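Home | Posts | Parts Bin | About | Subscribe

The week the Kurkivach cell got its spring clean

Posted in September, by the person with the dustpan

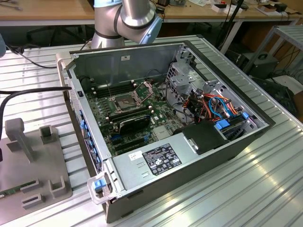
So the cell had been grumbling at me for a while before I gave in and booked a full morning with it. If you've been reading since the Nolidville days, you know I put these things off. I like running the arm a lot more than I like looking after it, and a maintenance morning means no picking, no placing, no new tricks, only me and a box of wipes and a notebook with coffee on it.

We use the cell for taking old desktop computers to bits, or at least for learning how to. The arm works over a slatted metal table, the tower gets laid down on it with the side cover off, and then we practice: a memory stick out, a memory stick back in, a latch, a cable, and so on until somebody wants lunch. It sounds like a small job. It isn't! A memory slot that your thumb can deal with in two seconds will keep an arm busy for most of a day if the arm thinks the slot is a hair to the left of where it really is.

And that was the grumble. Picks that had been fine all summer started landing a bit off, always in the same direction, always worse at the end of the reach. Our project name for the software side is Raju (long story, involves a whiteboard), and the first thing everybody said was "it must be Raju." I said it too. I spent two evenings reading logs and feeling very clever, and the logs were fine.

What I should have done was put a wrench on the base. Which I did, eventually, on the morning in question, and one of the mounting bolts turned under my hand. Not a lot. Enough to make me say a word out loud.

So, the order I do things in now, for anyone with a similar setup.

Power off first, at the wall, and wait. Then the base bolts, going crosswise like you would with a car wheel, bringing each one up a little at a time. I put a paint pen line across every bolt head and onto the flange when it's tight, so next time I can look instead of guess. My first set of lines was done in black on a dark bolt in bad light, so learn from me and buy the yellow pen.

Next the table. A ribbed top is a mixed blessing. It's lovely for clamping, you can slide a fixture along and lock it wherever you fancy, but everything small goes straight into the grooves. I ran an old toothbrush down every one of them and got out enough tiny screws to fill a jar lid, plus half a cable tie and a plastic clip I'd accused someone of losing. After the toothbrush, the vacuum with the narrow nozzle, then a dry cloth. No sprays near the computer, please.

Then the fixture plate, the gray one on the left with the holders. It gets bumped more than anything else in the cell because it's on the side you lean over. I take it off completely, wipe underneath, put it back against its stops and check it doesn't rock. A grain of grit under one corner is plenty to tip it, and a tipped holder means a circuit board that goes in nicely by hand and jams for the arm.

Cables after that. I follow each one along with my fingers from one end to the other, feeling for flat spots and shiny patches where it's been rubbing. Then I jog the arm by hand at the slowest speed through the ugly poses – tucked right in, stretched right out, twisted round as far as we ever ask it to go – and watch for anything pulling tight. One cable wanted more slack near the elbow. I gave it some, and then gave it a bit too much, and it snagged on the way back, so I took half of that away again.

Only then did I redo the calibration. I touch off on 20 points spread over the table, and the old habit was to do them early, before cleaning, to "get it out of the way." Please don't. I've done the whole set twice in one day for that very reason and I was not good company that evening. Mine took 58 minutes this time, including one stop to find my glasses.

The log says the arm had done 3,000 cycles since I last had a wrench anywhere near it. I'm a little embarrassed by that number, so it's going in bold marker on the wall chart (the Raler chart, for those who remember the big orange calendar they sent us) and we'll be doing the bolts a lot more often from now on.

After lunch I ran 5 test picks on the memory, slowly, with my hand hovering over the stop button the whole time. All of them came out clean and went back in with that little click from the end clips, and I did a small dance next to the desk. Then I ran the same test at normal speed and one missed. So there's still something in there, probably in how the approach slows down over the last stretch, and yes, that one might well be Raju.

Next on my list is the gripper fingers, because the pads are getting shiny and I've got two kinds of rubber to try. If you've glued pads to fingers and had them stay put for more than a month, please tell me in the comments what you used and how you cleaned the metal first. I've been through three glues and I'm running out of shelf.

We use cookies to remember your comment details. By continuing to read this blog you agree to their use. OK | Learn more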